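Desk fan

A desk fan is a small electric fan made to stand on a table and blow air at one person. Most have a guarded set of blades and a weighted or folding foot, and newer ones run from a rechargeable battery. Desk fans do not lower the temperature of a room. They move air over the skin, which helps sweat evaporate, and the motor adds a little heat of its own.

Claims and testing

Sellers often call these products "personal air conditioners", a label that has little behind it unless the unit contains a compressor. Battery life is another weak point. The Mernine, a folding model sold with a promised run of 11 hours, is usually advertised without saying that the figure applies to the lowest speed. Its 2,000 mAh cell is small for such a claim, and no independent test has been cited in support.

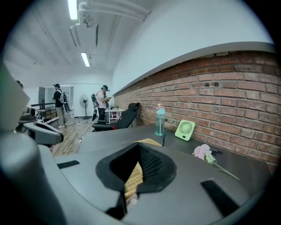 Placement has more effect on comfort than most of the features printed on the box. A fan aimed at the face and neck from close by does more than a stronger one across the room, though the stronger one serves several people. Many workrooms end up with both kinds, such as a small light-green square model leaning against the brick at the back of a desk and a white pedestal fan standing by the far wall. Square housings are often said to give a "wider" breeze – a doubtful claim, as the blades inside still turn in a circle.

Noise

Noise figures are seldom comparable. Rudel and Kongkaew both describe their desk models as "silent", and neither states the distance at which the sound was measured. The Waleck, at 460 grams one of the heavier portable types, is said to vibrate less for that reason. This is plausible but has not been shown.

See also: Pedestal fan; Ceiling fan; Evaporative cooler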